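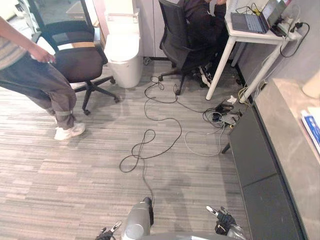

Our corner of the lab, as seen from the head camera

mohmand_f
Bathroom task, student team, looking for opinions before the 15th December demo

Hi all, Fahad Mohmand here, second year on the Ploltska student team. Some of you gave me very good advice in June when our wrist cables kept snagging, so I'm back for more.

The class project this term is household chores in a mock bathroom. We drew two tasks, the towel on the bar and the toothpaste in the cup. Every team gets scored by the same rubric, 100 points a task, and you lose points for any time a teammate steps in. We've got two arms, two multi-finger hands, and a laptop that sounds like a hair dryer when the policy is running.

The toothpaste is going okay. The towel is eating my life. I've got 333 demos of it and the policy still wants to yank the cloth sideways as soon as it has a corner. Do I collect more, or change how we do it?

dunkel_board
More. 333 is nothing for cloth. Get to 1000 and then come back and complain.

pbj_robotics
Hard disagree with dunkel. If the 333 were all done the same bad way, 1000 of them will just teach it the bad way better. Fahad, who is doing the teleop? Is it one person or is it whoever's free?

mohmand_f
Whoever's free - so four of us, and yeah, we all do it differently. One guy pinches the corner and drags. I like to get a hand under the hanging part first and then go for the corner with the other one. I know, I know.

pbj_robotics
There's your problem, or most of it. Pick one way and throw the rest out.

mohmand_f
Throw out?? That's weeks of evenings! But okay, say I do it. I went back through a bunch of the episodes last night and the ones I like best have the right hand doing the gripping, up close to the bracket, with the left one staying open under the droopy bit. 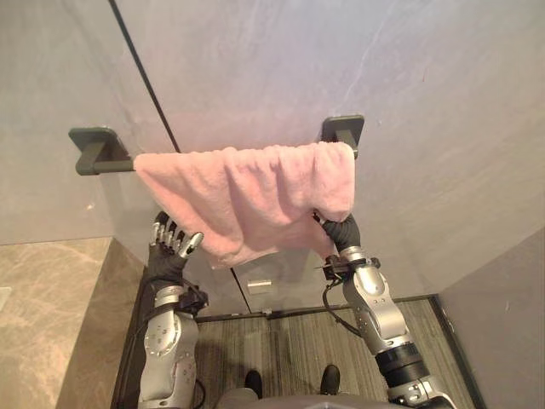
The trouble is that the left hand then has no real job, so half the operators let it wander, and I'm pretty sure the policy picks that up as something it's supposed to copy. I'm tempted to freeze the left arm for the whole first half of the task. Has anyone tried that? Does it wreck the second half, when you need both?

kettle_and_fern
We froze one arm for the Holance contest last year. It worked fine until the handoff, and then the frozen arm came to life with a jerk and slapped the bar. Ramp it in slowly. Also a fluffy towel is about the meanest thing you could have picked, the folds never land the same way twice. Can you swap it for a thin one?

mohmand_f
Nope, the towel comes with the task. Every team gets pink and fluffy. Ramping is a good idea though, thank you.

dunkel_board
I'll stand by what I said. Variety in the demos is good for you. If you trim everything down to one neat style it'll fall over the first time the towel hangs a little crooked.

pbj_robotics
Variety in how the towel hangs, sure. Variety in what the operator is trying to do, no. Those are two separate things and people mix them up all the time.

dunkel_board
Fine, I'll give you that one. I'd still want 500 of the clean kind.

strudelbot
Can I ask about the toothpaste one? We have the same task at Skoris and our hand keeps bumping the cup on the way down. Do you come in from the side or straight over it?

mohmand_f
Over it. Get the tube upright first, well clear of the cup, then move across, then lower. We tried coming in from the side and it was a mess. 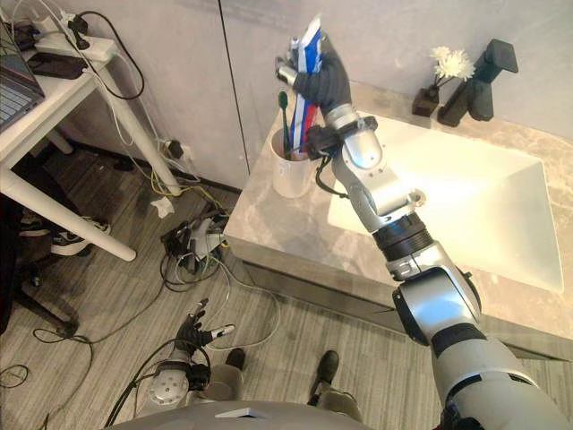 Toothpaste task, tube over the cup

The toothbrush is what worries me, we share the cup with it and there isn't a lot of room. I aim for the side of the cup away from the brush head and that has been good enough for us so far. What are you using for the grip, two fingers or the whole hand?

strudelbot
Two fingers and a thumb. The tube twists on us when it gets near the rim.

kettle_and_fern
Use the whole hand. A tube is squishy, it needs more contact than you'd think.

strudelbot
Will try it tomorrow. Do you start your episodes with the tube in the hand or on the counter?

mohmand_f
Counter. Rubric says the pick counts for part of the score, check yours, it might be worded differently. Ours is the Strömberg version from last year with a couple of edits.

Going to redo the towel set with one operator (me, I lost the vote) and aim for dunkel's 500. Will post the success rate when I have one, good or bad.

pbj_robotics
Please do. And write down which episodes you tossed, you'll want to look at them again later.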